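Sorting the Plurkis Parts: A Small Gallery from the Plerndale Bench
Posted April 17, 2025

Anyone who has ever emptied a coffee can of spare parts onto the kitchen table will understand the pleasure of a well laid out bench. Valter Engebretsen and I have been putting together kits for the Plurkis repair course, which runs again in May, and this page is for the people who wrote in asking what goes into a kit and how we keep it all straight. I'm afraid I have more to say about bins than most people want to hear, so skip along to whatever interests you.

The bins are yellow, and we settled on that color years ago after a long and friendly argument in the Tangen storeroom. Each kind of part gets its own bin, and the steel tray in the middle is where a kit comes together. We like a tray with a raised rim, so that anything inclined to roll stays with its friends.

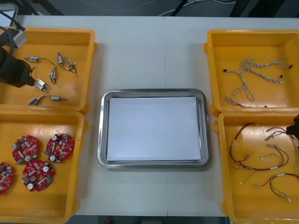 Do I need to sort my parts before I start on a kit?
Sort them first, even if it feels slow. Ten minutes with the bins at the start will spare you a good deal of hunting later, and you'll spot a missing piece while there is still time to send us a note about it.

We made up 58 kits for the last course, and I would happily have made more if my back had agreed. The waiting list is longer this time (thank you all, it's lovely to be wanted), so we have gone through 173 bags already and Valter has put in an order for 800 more, which ought to keep us going well past the summer and probably into my retirement.

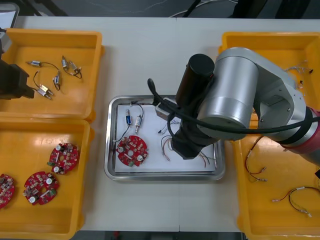 Ragnvald Granström wrote to ask how we decide what goes into the tray first, and the answer is that we have changed our minds more than once. For a long time the little wired parts came first, and their leads would tangle around everything that followed. These days I'm fond of starting with a round red board, set down on the white paper toward the left, leaving plenty of room beside it for whatever comes next. Valter still does it the other way when I'm out of the room, and his kits come out perfectly fine, so please don't take my word as law.

A few people have asked about the paper as well. We buy it plain and cut it to fit the tray. Small screws and bits of wire show up beautifully against white, and when a sheet gets grubby you just swap it for a clean one. I keep a stack of old sheets for shopping lists, and there are still plenty if anyone at Gusanik would like some!

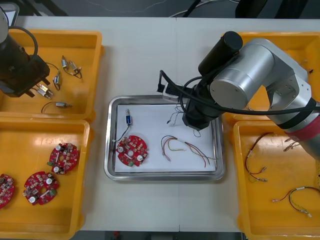

A little blue solenoid on the tray paper, with its thin black wire trailing off toward the rim.

The wired parts are the ones that try my patience. They hook onto each other the moment you look away, and if you tug, you may pull a lead loose, so lift one gently and let the others drop off by themselves. Last spring we tried a rubber band around each one and spent the following evening taking all the rubber bands off again.

The boards are far better company. Hold them by the rim, keep your thumbs away from the tall capacitors, and take a moment to look at both faces before you set one down. I have been handling these for years and still find it a pleasure to turn one toward the light and read all the tiny lettering.

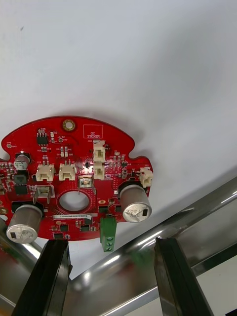

Red board up close, with the "QC STICKER" spot still blank and the silvery capacitors showing nicely.

If you are joining us in May, kits will be on the shelf by the door at Plerndale, 2 to a box. Bring reading glasses if you use them, and a small dish of your own for odds and ends. Valter will have the coffee on.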